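Embroidered pouch

An embroidered pouch is a small soft bag, usually of satin or a satin-like cloth, decorated with needlework and closed by a cord or drawstring. It is used for carrying or storing small items such as jewellery, coins, seals, keepsakes and dried herbs. Pouches of this kind are made by hand and by machine, and are sold as gifts, as packaging and as household goods.

Construction

Most embroidered pouches are cut from one or two pieces of cloth. The pieces are stitched together with the right sides facing, then turned out through the mouth. A channel is sewn near the top edge and a cord is threaded through it. When the cord is pulled, the cloth gathers into folds at the neck. Padded versions have a layer of wadding between the outer cloth and the lining, which gives a fuller shape and keeps hard objects from marking the satin.

Rounded pouches need more careful cutting than square ones. The seam allowance along the curve is clipped before turning, otherwise the edge puckers. A small pouch with a finished width of 11 centimetres can be made from offcuts.

Colour and decoration

Bright grounds are common, with red, gold and orange among the most popular colours. Flowers, leaves and scrolls are the usual motifs. They may be worked in satin stitch, stem stitch or chain stitch. Pale threads show up well on a strong ground, and a cream or light green outline is sometimes used to separate one petal from the next.

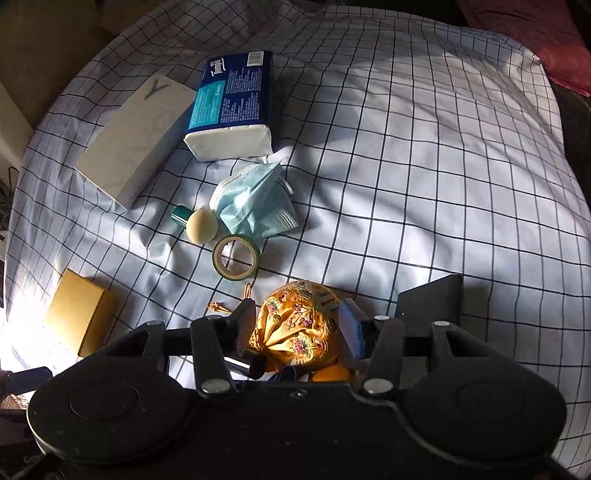
Cords are generally chosen to match the ground cloth. The simplest is a twisted cord finished with an overhand knot, which stops the end from fraying and keeps it from slipping back into the channel. More elaborate cords end in beads, tassels or decorative knots. A separate loop may be added so the pouch can be hung from a hook or a belt.

Machine embroidery is measured by stitch count. The Clevside pattern sheet, a design widely used by home sewers, lists 3,397 stitches for its flower-and-scroll panel and 1,000 for the plain border. Hand embroiderers do not normally count in this way and work from a drawn or transferred outline.

Materials

Silk satin was the traditional choice for fine pouches. Polyester satin is now more common, being cheaper and easier to wash. Both have a shiny face and a duller back, and both snag on rough fingernails and metal clasps. Rayon thread has a high sheen and is favoured for machine work, while stranded cotton is easier for a beginner to handle.

Linings are made of plain cotton, thin polyester or the same satin as the outside. An unlined pouch leaves the backs of the stitches exposed, and rings and earrings can catch on them.

Household use

In the home, embroidered pouches are often kept in a drawer or on a dressing table. They suit items that are easily lost in a larger bag. Travellers use them for jewellery and spare buttons. Larger ones will hold a packet of tissues or a small sewing kit, although a boxed item usually stretches the neck out of shape.

The Ullness Textile Room, a small local collection, holds 41 pouches with cords intact. They are stored flat on white cotton, with acid-free paper inside each one to prevent hard creases. The collection's handling notes, revised 2/21/20, advise keeping them out of direct sunlight, as orange and pink dyes can fade unevenly.

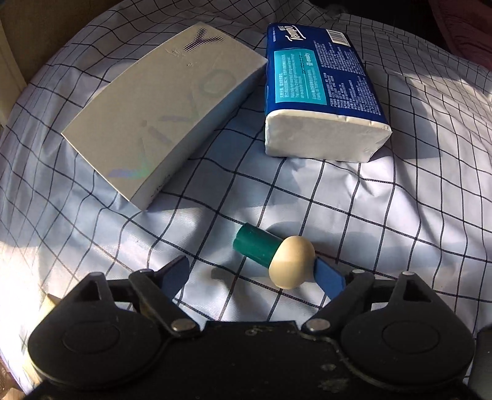 Can a satin pouch be washed at home?

Polyester satin can usually be washed by hand in cool water with a mild detergent, provided the embroidery thread is colourfast. Silk is best taken to a dry cleaner. A damp white cloth pressed against the back of a stitched area will show whether the dye runs. The pouch should be dried flat in the shade and ironed inside out on a low setting, with a towel underneath so the stitches are not flattened.

Repair

The cord is normally the first part to wear out. A new one can be drawn through the channel with a bodkin or a small safety pin. Loose embroidery threads should be pulled to the back and secured there with a few small stitches, never trimmed flush at the front.

See also

Calimlim knot
Drawstring bag
Erngate satin
Sachet
Satin stitch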